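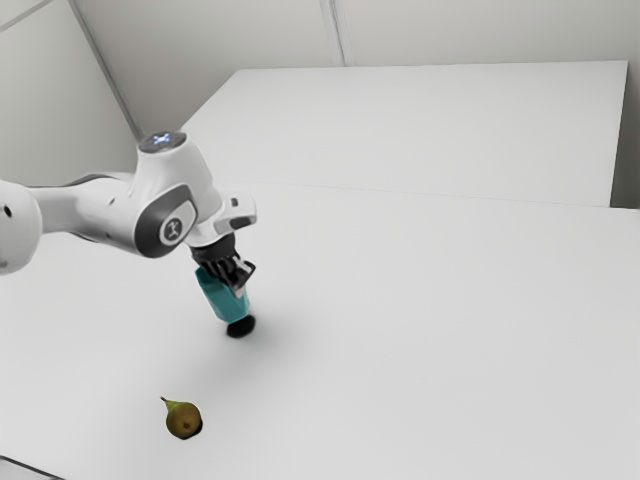 We're looking for people to drive a robot arm for us! I run the example-gathering side of Flinora, a small project at Nair, and we need more hands in our Trullton office starting in March. If you like puzzles, video games or quietly getting good at a fiddly thing, please keep reading.

So what's the job? You sit at a desk, you steer a simulated arm with a handheld controller, and you do small everyday tasks with it. Pick this up, move it over there, set it down without knocking the fruit. Every try gets recorded, and the recordings are what our learning system studies. It learns from you, so your habits matter more than your speed. I'd much rather have one smooth, unhurried grab than a pile of frantic ones (and yes, I can tell the difference when I play them back).

Some of the objects are friendly. A pear is pretty forgiving once you know which end to go for. Others have slanted sides and odd corners, and you'll spend your first morning muttering at them. I still do. We keep the misses too, as long as you label them as misses, so please don't quietly delete a bad one!

Shifts are three hours, with a real break in the middle, and you'd do two or three shifts a week. Pay is $17 an hour, training included. We have seven desks and they fill up fast in the afternoons, so if you can do mornings, say so in your note and I'll be very happy. The first two shifts are all practice and none of it goes into the collection.

You'll also write a short line after each task, in plain words, saying what you did. "Lifted the pear by the middle, put it down on the left." No fancy wording needed.

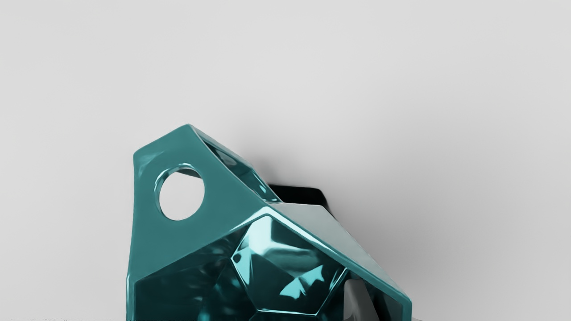

Do I need any background in robotics or programming?
None at all. We teach you the controls on your first shift, and a few of our best drivers had never touched anything like it. You do need to be comfortable looking at a screen for a while and okay with hearing "nice, now try it again a bit slower."

You should be 18 or over and able to get to Trullton, as we can't do this one remotely. The Zenwood bus stops right outside. Left-handed folks are very welcome, and we have controllers set up for you.

To apply, send a few lines through the jobs form on the Flinora page with the shifts you can do and something you've gotten good at by practicing. I read them every Monday and write back to everybody.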